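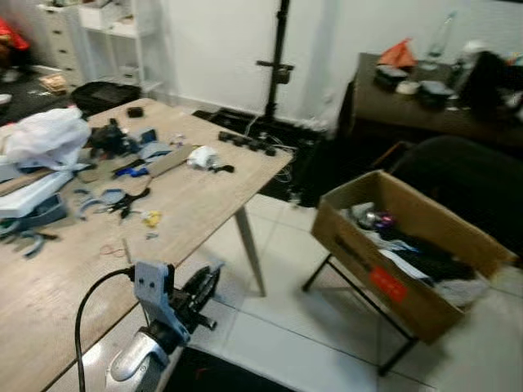 How do you clear a worktable when half the stuff on it is still in use?

Posted by dirkcombe_shed, Wed 10 January

Our shared table has got to the point where there's no room to work. It has pliers, cardboard strips, foam, bubble wrap, a plastic bag, tissue, elastic bands and a lot of printed parts, mostly curved pieces and brackets. Some of the parts are wanted and some are probably failed prints, but I can't tell which. I have an hour on Friday and a budget of 500 pence, so no new cabinets please. 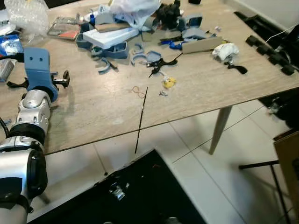

Last June I put everything in one big box and we spent weeks digging through it, so I don't want to do that again.

Jérémie Ferrand

Start with the packaging. Bubble wrap and foam go in one bag under the table, flat cardboard stands against the wall, used tissue goes in the bin. That alone should give you a good part of the surface back.

Then put like with like. All the curved pieces in one tray, brackets in another — old takeaway tubs will do. Screws and other tiny bits need a tub with a lid, and do those before you move anything large or they end up on the floor. Leave any part you can't identify in a tub marked "ask" for 6 days, then throw out what hasn't been claimed.

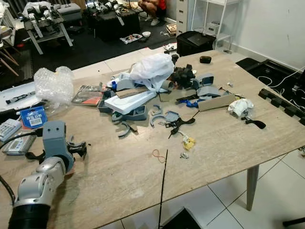 Tools go back last, along one edge, with the handles facing you. Keep anything with a display or keypad well away from the loose screws.

stullik

Get a bigger table. We did.

Grandville_Pat

Agree with the tubs but write on the side, not the lid. Lids get swapped.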